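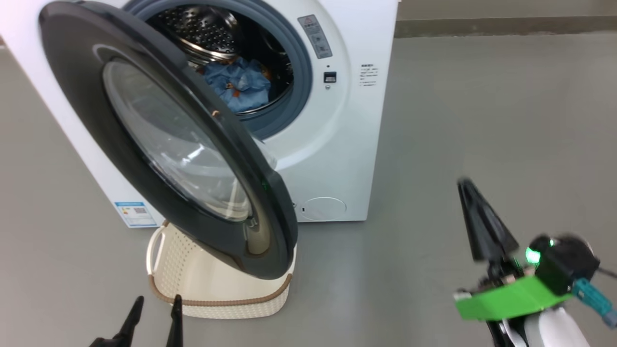 Home & Living | Features | Laundry

The promise is always the same. Buy the right basket, fold the right way, pour in the right capful of something blue, and laundry will stop being a chore. I have been writing about household goods long enough to have heard it from people selling bags, boards, racks, pegs and, once, a scented drum cloth. My own pile of washing has never got any smaller.

So when Jultholm sent out its winter brochure, with four pages on "the unloading moment," I read it with my coat still on. The unloading moment, in case you have missed it, is when you take the clothes out of the washer. Jultholm believes most of us do it badly. We carry wet things in our arms, we drop socks, we go back for the socks. The cure is a low basket set on the floor under the open door, so that everything falls into it.

I tried it for most of November. I will admit that a basket on the floor catches socks. So does the floor. The difference is whether you mind what's on your floor, and I suppose I do.

What the brochure skips is the bending. A front-loader's door sits low to begin with, and a basket that fits under it sits lower still. You bend to reach into the drum, then you bend further to pick up the basket, which now holds a full load of damp cotton. Anyone with a bad back will tell you where this is going. A raised platform under the machine helps, but then the basket is too far down to catch much, and we are back to selling you a taller basket.
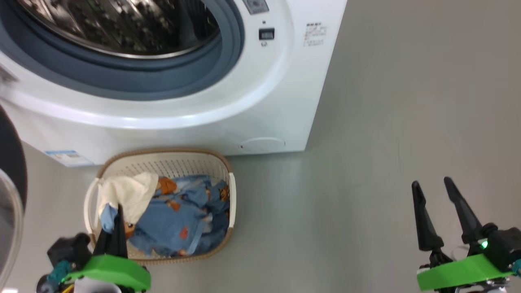 Handles matter more than any of this, and they get one line. Two of them, one at each end, let you lift with your arms close in and the weight level. A single handle means the other hand goes hunting for the rim. I have also come around to holes in the sides, mostly because a solid tub left overnight with wet towels in it smells like a pond by breakfast. That isn't a design breakthrough. Baskets were full of holes long before there was a brochure.

As for the fake weave, I can't get worked up about it. Plastic made to look woven wipes clean and won't snag a sweater. Real wicker looks better for a year and then starts pulling threads.

Then there is the loading advice, where the confidence really climbs. Prirkska, which makes drum liners and would like you to need one, says in its leaflet that it studied 376 households and found that more than 700 garments had been ruined by "poor transfer." I asked what poor transfer was. The reply said it covered snagging, dragging and "forgetting." Forgetting! I have certainly ruined a shirt by leaving it in the drum for 3 days, but I don't see what a liner would have done about it.

My own rules are dull. Look in the drum before you shut the door, and run a hand along the fold of the rubber seal, where small things like to hide. Leave the door open afterward if you have no toddlers or cats. Find out where your drain filter is before the morning you need it, and put a towel down when you open it. None of this costs anything, so I don't expect to see it in a brochure.

I kept the low basket, by the way. It lives in the hallway with winter hats in it, and the washing goes out in the old one.

Related stories
Do You Need a Second Drying Rack?
The Case Against Matching Hangers
Stain Sticks, Tested on Real Gravy
Why Your Towels Went Stiff

© January 2023. All rights reserved. | Contact the features desk | Back to top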